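首页 > 副刊 > 短篇小说

盐仓

十月的最后一班渡船把莱奥妮·拉多克送到克鲁勒迪茨时,码头上已经没有人卖鱼了。她提着一只箱子,里面装着父亲的账本和两双厚袜子。箱子的扣子坏了一个,用鞋带系着。

来接她的是吉翁·哈斯林格。他六十多岁,左手戴手套,右手不戴。他看了看她的箱子,问就这些吗。她说就这些。他们沿着堤岸走,路过一家关门的理发店和一家还开着的面包房。他进去买了两个面包,把其中一个递给她,没有说话。

她父亲的房子在盐仓后面。房子很窄,三层,每层一间。一楼堆着木桶,二楼有炉子,三楼有床。哈斯林格把钥匙交给她,说炉子的烟道夏天清过,窗户有一扇关不严,楼梯第四级不要踩中间。

“你跟他很熟?”她问。

“我们一起在盐仓干了二十三年。”他说,“后来他不说话了,我就一个人说。”

他走了以后,她在二楼坐了很久,没有脱大衣。炉子旁边有一把椅子,坐垫塌了,塌下去的形状是父亲的。她没有坐那把。

账本一共四册,从盐仓的头一年记起。父亲的字很小,往右斜。每一页都是进货、出货、损耗。她小时候以为损耗是一个人的名字,因为父亲吃饭时常说,今天损耗又来了。母亲带她离开那年她九岁。从那以后父亲每年寄一封信,信里写天气和盐价,最后写祝好。

第二天她去见公证人。公证人叫乌尔西娜·埃德,办公室在邮局楼上,屋里有一股煤油味。埃德把文件一张一张摆开,房子,家具,储蓄,还有一笔债。

“欠谁的?”

“别人欠他的。”埃德说,“三百二十三块,一直没有还。借条在这里,借的人叫埃德加·乌苏加。”

“这人还在吗?”

“在斯基克罗夫,修船的。坐车去要两个钟头。您也可以不要这笔钱,签个字就行。”

莱奥妮看着借条。借条是父亲写的,对方只签了名。日期在母亲走后的那个冬天。父亲那时候一个月挣不到一百块。

她没有签字,把借条折好放进口袋。

去斯基克罗夫的车每天一班,早上走,傍晚回。车上有一个带鹅的女人,鹅装在麻袋里,头露在外面。路两边是收过的甜菜地。莱奥妮靠着窗睡了一会儿,醒来时女人和鹅都下车了,座位上留着一根草绳。

船厂在河湾里,只有一个棚子。埃德加·乌苏加在棚子下面刨一块船板。他比她想的年轻,最多五十岁。她报了父亲的姓,他放下刨子,在裤子上擦手。

“他死了?”

“九月。”

他点点头,请她到棚子后面坐。那里有一张长凳,一只铁炉,炉上煮着咖啡。他给她倒了一杯,很浓,杯底有渣。

“那笔钱我去还过。”他说,“去过三次。头一次他说不急。第二次他不在家,我等到天黑。第三次他开了门,叫我进去吃饭,吃的是豆子。我把钱放在桌上,他又放回我口袋里。”

“他为什么借给你?”

乌苏加想了一会儿。“我那时候二十岁,要去南边,车票加上押金就是那个数。我在盐仓扛过一个月的包,他认得我。他问我去干什么,我说去找我妹妹。他就回家拿钱去了。”

“找到了吗?”

“找到了。她不肯回来。我待了半年,自己回来了。”

他站起来,进棚子里翻了一阵,拿出一个饼干盒。盒里是钱,用橡皮筋扎着,有些票子已经不能用了。他说每年放一点进去,早就够了,多出来的算利息。

莱奥妮没有接。她问他,父亲有没有提过她。

“提过一次。”乌苏加说,“吃豆子那回。他说他女儿也在南边,他没有去找。他说要是去了,人家也不肯回来,他就连信也没法写了。”

炉子上的咖啡溢出来,他去拿布。她坐着没有动。河上有一条平底船过去,船头蹲着一个男孩,手里拿着竹竿,一下一下地探水深。

回程的车晚了。她到家时天已经黑透,哈斯林格坐在门口台阶上抽烟,说怕她找不到路。他们一起上二楼,他生了火,很自然地坐到那把塌了的椅子上。她这才看出来,坐垫的形状跟他正合适。

“你常来坐?”

“每天晚上。”他说,“你父亲坐床上,我坐这里。我讲盐仓的事,哪个死了,哪个搬走了。他听着。有时候他睡着了,我就把火压小再走。”

她问他父亲最后几个月吃什么。他说汤,面包,后来只有汤。镇上的护士索蕾·拉德福格隔天来一次,给他量血压,替他剪指甲。账本最后一册的末尾几页是她代写的,父亲说,她写。莱奥妮翻出来看,字果然变了,大而圆。最后一行写着:损耗,一。

她合上账本。哈斯林格看着炉火,没有问她写的是什么。 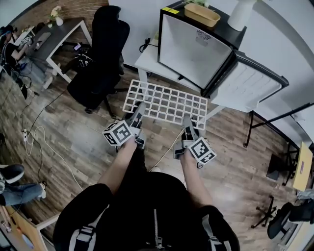 莱奥妮在镇上住到了冬天。房子要卖,买主是普拉特纳商行,说开春才能付款,她就先住着,把东西一样一样理出来。木桶给了面包房,床给了哈斯林格的侄子。护士拉德福格搬了新住处,请她去喝茶。屋里是木地板,白桌子上放着一台小冰箱,门朝右开着,冰箱顶上有一只栽着绿叶的长方形花盆,旁边立着一只白色的圆筒花瓶。拉德福格说那盆绿的是从父亲窗台上分来的,她剪了一枝,没想到活了。莱奥妮不记得父亲养过什么。她走过去看叶子,看了很久,茶凉了也没有喝。

“您要的话,我再剪一枝给您。”拉德福格说。

“路上会冻坏的。”

“用报纸包三层,放在大衣里面。”

莱奥妮说那就剪一枝吧。

走的前一天,乌苏加从斯基克罗夫来了。他带着那个饼干盒,还带了一块刨好的木板,说二楼那扇关不严的窗户,他从前就看见了,缺一条压边。他量了量,锯了,钉上去,拿手掌沿着窗缝走了一遍,又钉了一颗钉子。哈斯林格在旁边递锤子,一边递一边讲盐仓里一个叫雷索夫的工头,怎样把秤砣藏在靴子里。

“这房子都要卖了。”莱奥妮说。

“卖了也是窗户。”乌苏加说。

他们三个人吃了豆子。吃完她把饼干盒打开,数出一百七十六块,是还能用的票子,剩下的旧票子她推回给乌苏加。那一百七十六块她分成两份,一份压在哈斯林格的杯子下面,一份放回自己口袋。哈斯林格看见了,没有作声,把杯子又往上面挪了挪。

夜里下了雪。她躺在三楼的地铺上,听见哈斯林格下楼,到第四级的时候停了一下,踩着边过去了。

早上她把账本第四册装进箱子,另外三册留在桌上给他。那枝绿叶包在报纸里,贴着她的毛衣。渡船已经停了,要坐车绕过海湾。司机问她去哪里,她说先到斯基克罗夫,再往南。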